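Dotthorpe House Newsletter
January 22, 2018

Looking after the front sitting room

The front sitting room at Dotthorpe has had its winter clean, and residents can use it again from this week. The books and jigsaws are back in the hall cupboard for now and will be moved across when the shelves have been washed down.

Several people have asked what should and should not be used on the furniture, as it has been dusted with all sorts over the years. These notes replace the card that used to be pinned up in the pantry.

The console table

It stands in front of the chaise longue, on the patterned carpet. The top has a very high shine and shows every fingerprint, especially on a bright day when the curtains reflect in it. Dust it with a dry, soft cloth, folded so that no seam or label is on the outside. If there is a mark that will not come off dry, breathe on it and wipe again. A barely damp cloth is the next step, followed straight away by a dry one.

Please do not use spray polish. There was a tin of Skornari in the cleaning box and it has been taken out. It leaves a film on a glossy surface, and the film then has to be removed by hand, which took most of a morning in May. The Dillico paste is for the dining chairs only.

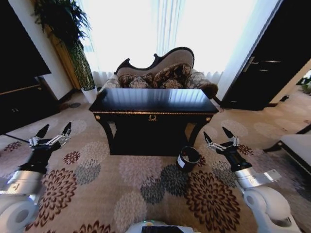
The black console table and the chaise longue in front of the window.

The gold parts need even less. That means the thin band along the edge, the small wreath in the middle of the front and the round knobs at the corners. No metal polish on any of them. Run a dry brush along the band, working from one end to the other, and go round the wreath with the tip. The brush is the one with the blue handle and it lives in the top drawer of the hall cupboard. It should not be used for anything else, and certainly not for shoes.

Cups and glasses need a coaster. There are 20 cork ones in the dish by the door, so there should be enough even on a quiz evening. Hot plates should stay in the dining room.

The chaise longue

The back is in a light beige fabric and marks easily. Use the small vacuum attachment on its lowest setting. The patterned cushions can be taken off and shaken outside, but the covers are not to be put in the washing machine. Langlois, the upholsterers, have quoted £83 for cleaning them and we have said yes. They will collect the cushions next month and keep them for 9 days.

The carved wood along the back gathers dust in the curls. A dry paintbrush gets into them better than a cloth. Please do the carving before the fabric, or the job has to be done twice.

Curtains and plant

The sheer curtains are long and come down behind the chaise. Pull the chaise forward before vacuuming near them, with one person at each end, and lift it clear of the carpet. The curtains will be washed in spring along with the landing ones.

The tall plant in the white pot has a watering chart in the hall. Please fill in the chart if you water it. Check the soil with a finger first, and wipe the pot if any water runs down the side.

Edges and corners

Most of the knocks to our furniture happen at the corners, and usually from the vacuum cleaner. The overhanging tops come to a point and the scrolled pieces by the legs stick out further than you expect. Go round them with the hand nozzle and leave the big machine in the middle of the room. 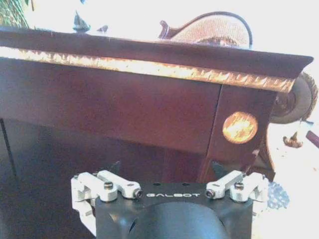
Corner of a table, with the gold trim, the round disc and the carved bracket by the leg.

Hammered trim like this catches a duster, so dab at it and do not rub. If a thread gets caught, cut it with scissors. Do not pull. The seams in the wood at the front also hold dust, and a dry brush will clear them.

If you find a chip, a loose bit of trim or a wobbly leg, write it in the repairs book and leave it alone. Please do not glue anything. We have set aside £400 for furniture repairs this year and would like most of it to go on the dining chairs.

Clean cloths are in the basket under the pantry sink. Used ones go in the bag on the back of the door.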